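4.2 Filling and bleeding the Haline water softener

Complete this procedure after the bypass valve has been fitted and before the unit is connected to the household supply. Keep the cover of the brine tank closed except where a step states otherwise.

1. Turn the bypass valve to position 3.
2. Pour 800 ml of clean water into the brine tank.
3. Add one 33 lb bag of salt tablets. Do not use rock salt.
4. Open the inlet slowly – a quarter turn at first – until the sound of moving air stops.

Caution: Opening the inlet fully at this stage may displace the resin bed. Damage of this kind is not covered by the Mencombe warranty.

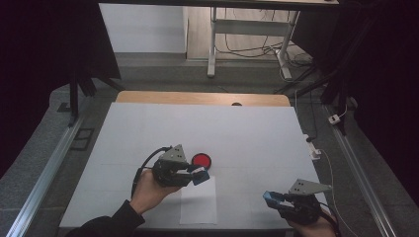 5. Open the nearest cold tap and let it run until the flow is steady.
6. Set the hardness dial to the value given by your water supplier. Values above 400 ppm require the Schnyder pre-filter, sold separately.
7. Press and hold REGEN until the display shows "Start."

Note: The first cycle takes roughly 3 hours. Water drawn during this period will not be softened.

Revised Jun 24, 2024. Sirley units supplied before February use the earlier dial – see Section 4.5.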